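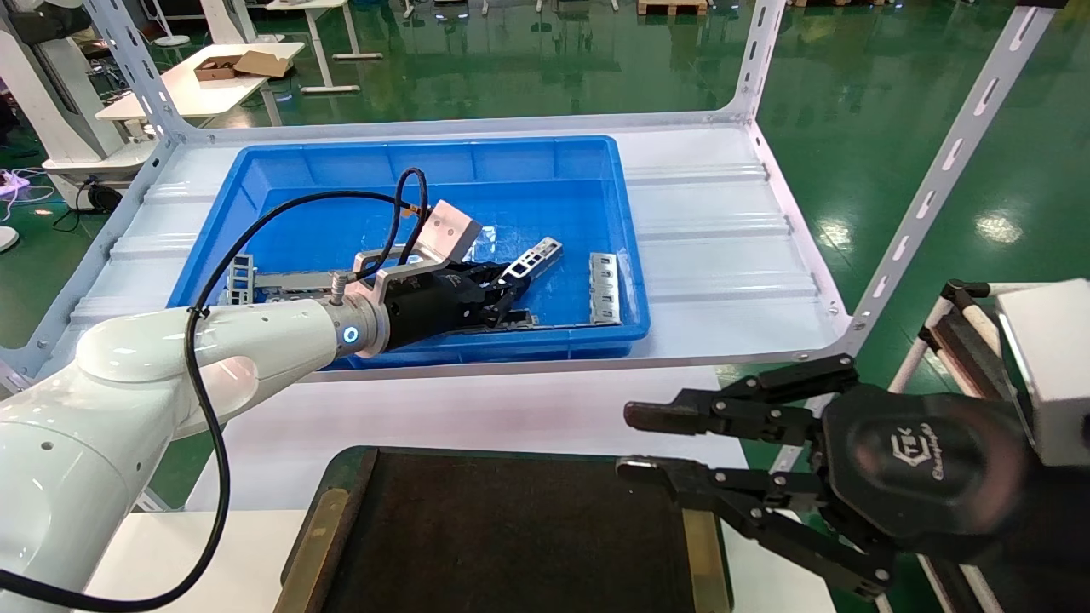

Issue 4, page 2

# Surnard low-speed sectioning saw

The Surnard is a bench saw for cutting thin sections from small hard parts of animals: fish ear stones (otoliths), fin spines, teeth, claws, small long bones and shell. It is used mainly in age reading, where growth rings have to be seen in a clean cross-section under the microscope. It is made by Hidlow and supplied with one arm, one chuck set and a coolant tray. Blades are ordered separately.

## What it cuts

Otoliths should be set in resin before cutting. Polyester and epoxy blocks both cut well, provided they are fully cured. A block that still takes a thumbnail mark will smear on the blade and clog the rim.

Teeth and claws can be held bare in the three-jaw chuck if they are long enough to grip without covering the cutting line. Very small teeth are better set in resin. Shell can be cut bare or embedded. Brittle shell with a loose outer layer should always be embedded, or the outer rings will flake away and the count will be short.

The saw is not suitable for fresh tissue, frozen tissue or undried bone with marrow in place. Bone should be cleaned, degreased and dried first.

## Arm and feed

The sample is carried on a weighted arm which lowers it on to the top of the blade. There is no powered feed. Cutting pressure is set by sliding a weight along the rear of the arm, and the position is read from an engraved scale. Once a setting has been found for a given resin and block size, write it down. It can be returned to closely enough for routine work.

Side-to-side position is set with a micrometer head. The reading is the position of the arm, so the thickness of the section is the distance moved less the thickness of the blade. New users often forget this and cut every section too thin on the first day.

The arm lifts and parks by hand. A stop screw sets the depth of cut and switches the motor off when the arm reaches it. Check the stop whenever the blade has been changed for one of another diameter.

## Blades

The Surnard takes diamond wafering blades with a standard bore, held between a pair of flanges. Flanges are supplied in two sizes. Use the larger pair wherever the depth of cut allows, as a thin blade with small flanges will wander on a hard block.

Two blades can be mounted together with a spacer between them, so that a single pass gives a finished section. This suits large runs of otoliths of one species, where the core has been marked on the block beforehand. The spacer sets the section thickness and the micrometer is then used only to line up the mark. Spacers are sold as a set in steel. Plastic spacers should not be used, as they compress when the flange nut is tightened.

Dress the blade with the stick supplied when the cutting time starts to lengthen. A dull blade will heat the block and may lift the otolith from the resin along one side, leaving a dark line which can be mistaken for the edge ring.

## Coolant

The lower rim of the blade runs through the tray. Fill it to the line with water and the recommended additive. Plain water may be used for a short job, but the tray and flanges should then be dried the same day. Oil-based fluids leave a film which stops mounting resin from sticking to the slide.

If sections are wanted for chemical work, such as trace element profiles, use clean water only, keep a separate blade for this purpose, and rinse the section before it is mounted. The standard additive contains metal salts and is not suitable.

Empty the tray at the end of each day. The waste contains fine resin dust and should not go down the sink. Let it settle, pour off the liquid and put the solids in with dry laboratory waste.

## Field use of the saw: Pennington reading room

The Pennington reading room has run one Surnard on its dogfish spine and flatfish otolith work. Harpreet MacPherson, who set up the cutting method there, recorded 2,211 sections from the saw before the first change of spindle bearings. Paired blades were used for the flatfish and a single blade for the spines. The spines were cut dry-mounted at first and later in resin, after the bare ones were found to twist in the chuck.

Her notes give the following points, which we repeat for other users:

- Mark the core on the block with pencil. Marker ink creeps into the resin and hides the mark it was meant to show.
- Cut the spine a little above the base. The earliest rings may be lost further up.
- Keep all sections from one animal on one slide, in order of cutting.
- Read sections with the animal's length covered up, and have a second reader repeat a share of them.

## Compared with the Zuvberg

The Zuvberg is the larger saw in the range. It has a powered feed, a lid with an interlock and a tray that is pumped. It is the better choice for whole shells, large mammal teeth and antler. For embedded otoliths there is little to choose between the two in the quality of the section, and the Surnard is quicker to set up. Chucks fit both machines. Arms do not.

## Supplied with the saw

- Motor base with speed control
- Weighted arm with micrometer head
- Three-jaw chuck, block chuck and slide chuck
- Flanges, large and small, in pairs
- Coolant tray with lid
- Dressing stick
- Keys for flange nut and chuck

## Siting and care

Place the saw on a firm, level bench, away from balances and microscopes. Vibration is low, but it will be seen at high magnification on the same bench. The speed control should be turned fully down before switching on.

Wipe the arm pivot after use and oil it lightly once a month. Do not oil the micrometer. Spindle bearings are a workshop item and the base should be returned to Hidlow for this. Allow 2 weeks. A loan base can be booked, except in October, when the loan stock is itself being serviced.

Eye protection should be worn when cutting bare shell or tooth. A face mask is needed if sections are ground dry afterwards.

## Ordering

Please state mains voltage, plug type and whether single or paired blades will be used, so that the correct spindle nut is packed. Spare chucks and arms are held in stock. Blade prices on this page were last revised on Tue 24 April and are given before tax and carriage.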